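Fixing Up the Old Tower: Our Computer Hardware Project

Part two: getting to know the inside

By the time we got to this part I was pretty keen, because the first fortnight was all reading and I learn way better with something in front of me. Our job was to work out what could be reused in an old desktop from the Plurnthorpe storeroom and write up a plan for it (Manju Kushwaha did the wiring diagram, I did the parts list and most of the talking!).

I started with the power supply. I'd always thought of it as the boring grey box, but the label on it is worth a proper read. Ours has DELL in tiny print along the bottom, plus a whole crowd of certification marks, including UL, CE and an 80 in a circle. I looked that last one up and it's to do with efficiency, so less of the power ends up as heat. There's a little QR code as well.

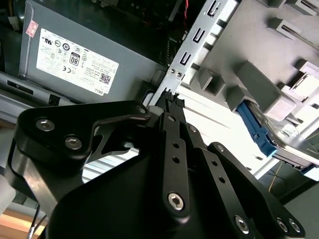
Theophilus Osei reckoned we should leave the power supply where it was and spend our time on memory and storage, as a supply should never be opened up by students anyway. Fair point, and it went straight into the plan. I'd budgeted 54 dollars for a replacement, so that money moved over to a second-hand drive instead.

My favourite bit was tracing cables. You think you know where one goes, then it ducks behind something and you're back to the start with a torch. Manju's trick was to label both ends with masking tape before unplugging anything, and I've coloured our labels in on the diagram to match. The diagram took me until nearly 4 pm to finish, and I still want to redo the corner with the fan leads.

Next up is the drive, and then a good clean with the soft brush.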